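Sim gripper keeps closing on the thin part of the screwdriver, how do I get it to go for the handle?
Posted in Student Projects > Simulation

bognar_lab_kid

Hi all! I'm in a high school robotics club (we're the Jadilcombe team, if anyone's run into us) and this year the school is doing the pick-and-place challenge completely in simulation. The job is to pick a named tool off a tabletop and drop it in a bin. Scissors go fine. The screwdriver is killing us. The fingers come down on either side of the shaft, close, and then the whole thing swings around because all the weight is up in the handle. Over the weekend I ran 200 tries and only 59 made it to the bin. My teammate says we should just crank up the friction, but that feels like cheating and I'm not sure the judges allow it. We're using the parallel gripper that came with the starter pack and a camera on the wrist. Any ideas? Our check-in is pretty soon and I'd love to have something better than "it drops it a lot."

Savari

turn up the friction lol. everybody does it

Špela Mujić

Please don't do the friction thing! I help with a club that did this same challenge last October, and we lost most of a month to it. It hides the problem, and then you switch tools and it all comes back.

My guess is your grasp point comes from the middle of the bounding box. For scissors that's not terrible (you land near the pivot and there's plenty to grab). For a long screwdriver the middle of the box can easily be down on the shaft, or right at the collar where the grip flares out, and that's a rotten spot too because the pads slide off the curve. So two things I'd try, in this order.

First, shift the grasp point toward the fat end. You can get the width of the tool at a bunch of slices along its long axis and pick the side where it's wider. Ours was 14 lines of code and I wrote it badly, so yours will probably be shorter. Then aim for the straight part of the handle, a bit above the waist.

Second, save the wrist camera view right before the fingers close, every single try, and sit down and look through the failures. It's boring but do it! We went through 496 of them with pizza and found out our camera offset had the wrong sign, so the arm was always stopping short in the same direction. No amount of tuning would have fixed that. If your shots have the fingers down by the shaft while the handle is sitting further up, check the offset before you touch anything else.

Oh, and watch the lift speed. We were yanking it.

I dug one out of our old Skurnetlow folder, screwdriver with the scissors close by, fingers still open:
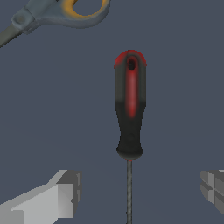

bognar_lab_kid wrote back that the offset sign was fine on their end but the grasp point really was the box center, and that they'd be trying the slice idea after school tomorrow, with the friction left alone.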